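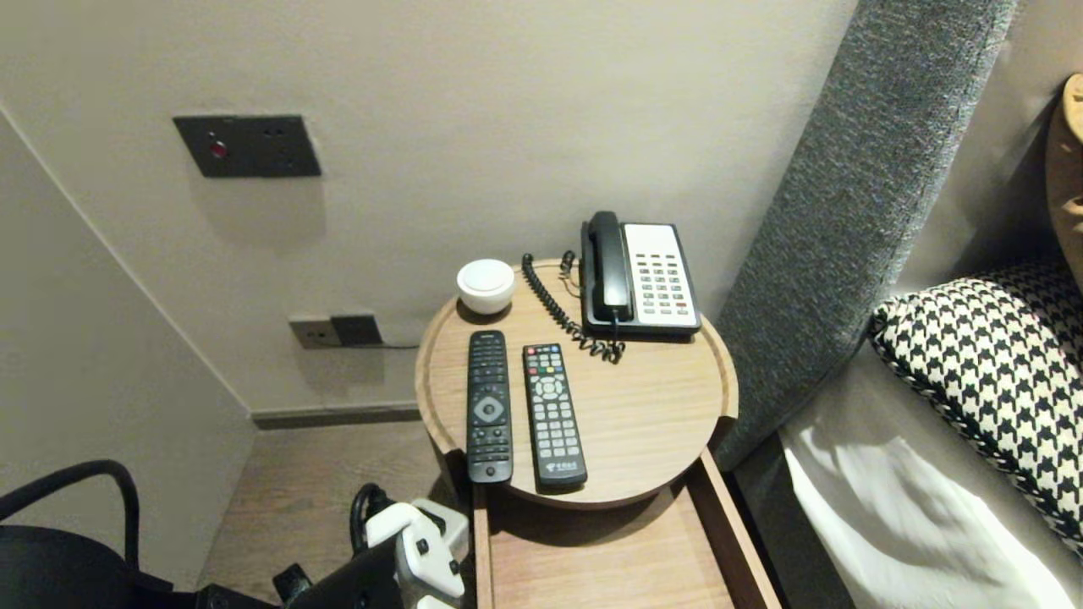
床头柜、小边几怎么收拾才不会三天又乱回去

先交代一下，我家卧室不大，床头那一侧挨着墙角，能塞进去的就是一张小圆几。以前我总觉得这种小地方没什么好收拾的，抹布一抹就完事了嘛，结果每次睡前找个东西都要翻半天，半夜伸手摸水杯还碰翻过两回。今年五月换季大扫除，我干脆把它当一个正经项目来做，前前后后试了不少办法，下面挑好用的写一写。

先清空，再擦，再决定放什么回去

这一步很多人会偷懒（我以前就是），把东西往旁边推一推，擦一半，再推回来擦另一半。灰其实都被赶到了桌边的缝里。一定要全部拿走，放到床上，床上铺一条旧毛巾。

木头桌面我用的是拧得很干的棉布，水里滴两滴中性洗洁精就够了，顺着木纹擦，擦完马上用干布再走一遍。千万别拿湿淋淋的抹布糊上去就走人，木头最怕积水，尤其是桌沿带一圈凸边的那种，水全窝在里面。凸边内侧的那条缝，我用旧牙刷裹一层薄布去刮，比棉签快多了，棉签擦两下就散毛，越擦越气人。

杯子留下的白圈

白圈一般是水汽闷在漆面里，不算太难办。我的做法是垫一块干的纯棉手帕，用吹风机的温风隔着一点距离慢慢吹，吹一会儿摸一摸，桌面温温的就停，别贪快。吹完再薄薄上一层家具蜡。如果是黑圈，那就是水已经进到木头里面了，我自己没搞定过，后来是请楼下修家具的师傅打磨的，花了587块，心疼得我当场决定全家必须用杯垫。

网上有人说抹牙膏、抹蛋黄酱，我都试过。牙膏会把漆面磨花，蛋黄酱嘛……味道留了好几天，晚上睡觉老觉得自己躺在三明治旁边。

遥控器怎么擦

遥控器恐怕是卧室里最脏的东西之一。先把电池抠出来，然后用无纺布蘸一点酒精，布要拧到挤不出水，从上往下擦。按键之间的缝用牙签尖包一层布，轻轻划一遍。别拿喷壶对着喷！我弄坏过一个，音量键从此只会往上加，那段时间看电视全家都跟打仗一样。

长得像的遥控器，我会在背面贴一小条不同颜色的布胶带，摸黑也能凭手感分出来：一个横着贴，一个竖着贴。这招是我的朋友朱文雄（Wen-hsiung Chu）教的，他家遥控器比我家还多。

电话和那根卷卷的线

家里还留着有线座机的朋友应该懂，听筒线用久了会自己拧成一团疙瘩。办法很老土：把听筒拎起来，让它自己悬在半空转，转到不动了再放回去。要是线两头都能拔，拔下来从头到尾捋一遍更彻底，顺便用湿巾擦，灰都藏在螺旋里面，擦出来的颜色你会吓一跳。

听筒的话筒那一头也要擦，酒精棉片就行，小孔不要使劲按，免得液体渗进去。按键发黏多半是手上的护手霜，用布蘸一点点酒精来回蹭就好了。座机尽量往里放，线留在自己顺手的那一侧，起身的时候不容易勾到袖子。

小罐子的用处比想象中大

耳塞、发圈、润唇膏、拆下来的耳环，这些东西散在桌上，就是乱的根源。找一个带盖子的小圆罐，统统丢进去，盖上，眼不见为净。我试过敞口的小碟子，好看是好看，但是落灰，而且猫会来掏。

罐子不要买太大的，大了你就会往里面塞发票、电池、过期的药。我现在的规矩是装满就倒出来清一次，该扔扔，该归位归位。用完的面霜罐洗干净也能用，洗的时候先拿纸巾把残留的膏体抹掉，再用热水加洗洁精泡一会儿，不然油乎乎的怎么冲都冲不净。

桌子和床头之间的缝

这条缝真的是黑洞，我从里面掏出来过书签、袜子，还有一张早就作废的公交卡。软包床头尤其爱吸灰，布面的可以用吸尘器的小刷头从上往下走，缝线的地方多停几秒。如果有油印子（头靠久了都会有），撒一层小苏打，放一个晚上，早上再吸掉。颜色深的面料先在背面不起眼的地方试一下，别一上来就整片撒。

我会把边几往外挪一掌宽，拖把能伸进去就行。墙角那面墙要是浅色的，桌沿碰墙的地方容易蹭出印子，贴两粒透明的硅胶垫就好，几块钱一板，门后面、柜门上也都用得着。

桌腿不稳的话

圆几晃，先别急着垫纸。把它挪到另一块地方试试，还晃就是腿的问题，不晃就是地面的问题。螺丝松了拧一圈，别拧死，木头会裂。毛毡脚垫我推荐买整张自己剪的，比现成的圆片厚，粘之前用酒精把桌脚底擦干净，不然踩着踩着就跑到地板上去了，还粘一层头发。

再说一个每天的小习惯

睡前刷完牙，顺手把杯子带走，把遥控器摆正，连半分钟都用不到。我是在浴室镜子上贴了张便签提醒自己的，贴了一阵子以后便签掉了，习惯倒是留下来了。

有读者蔡静雯（Ching-wen Tsai）留言问我家具蜡多久上一次，我家是换季的时候上一次，一年4次，薄薄的就行，上厚了发黏，还招灰。下回写厨房抽屉，那个才真叫惨，我得先给自己做做心理建设。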